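I met Edith Montoya on a Mon 26 September, in the back booth of a diner in Villanueva, and she'd already ordered for both of us. She runs payroll for a small accounting office, and I wanted to hear about the night shifts she worked before that, looking after servers for a company called Nilora.

"I loved the quiet," she told me. "I hated everything it did to my sleep!" She did it for seven years - nine if you count the summers she filled in for people. 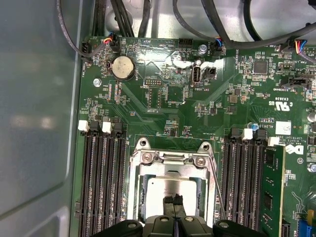

I asked what she ate at three in the morning, as I'm nosy about that stuff. Soup, mostly, and crackers out of her coat pocket. "You lose track of which meal is which," she said. By January she was having oatmeal for dinner and calling her sister at hours her sister still brings up.

The blackout curtains helped (she paid $205 for them and would do it again). So did telling the neighbors.
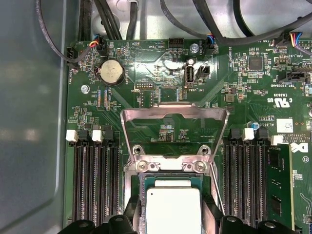

Zuzana Kratochvíl remembers it differently, and told me over the phone that the curtains did nothing and Edith was cranky until noon every day of her life. Edith laughed when I passed that on. She's in bed by ten now, and she still keeps crackers in her coat.

Filed under: Work Life, Conversations

Comments

Orlando Ríos: Nights at a bakery here. Earplugs, people!

Teófilo Zapata: My wife would agree with Zuzana.

Contact us | Copyright Drirnico | Back to top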